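Erwood Cell Upkeep Meeting, July 1, 2024

Minutes of the June meeting were approved, after the word "fixed" was struck from item 2 and replaced with "looked at."

Gripper. The finger linkage was taken apart and put back together in June, with no parts left over, to general surprise. Play at the outer link remains above what the Storkevix manual likes. Agreed to order 2 replacement pins from Hiltow and to stop tightening the screw at the lower end of the link every time somebody walks past it.

Simulator. The watch pickup has been set up in the model of the cell. The black strap goes over the fingers and the case sits up clear of the wood. The striped tabletop still has jagged edges between the light and dark bands. A motion to care about this found no seconder.

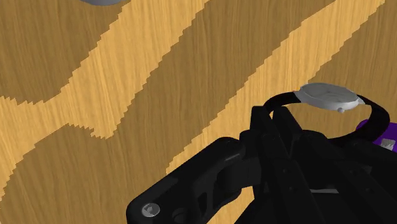

Minutes: Butkienė

Grip force. Setting 298 stays until the pins arrive. The request to try a higher setting "just to see" was heard again and declined again.

Service log. The last entry is at cycle 659 and reads, in full, "noise." Whoever wrote it is invited to say which noise. Entries will from now on name the joint.

Grease. The tube is missing. The meeting looked at the drawer where it belongs and confirmed this.

Next meeting when the pins come in, or when the noise comes back.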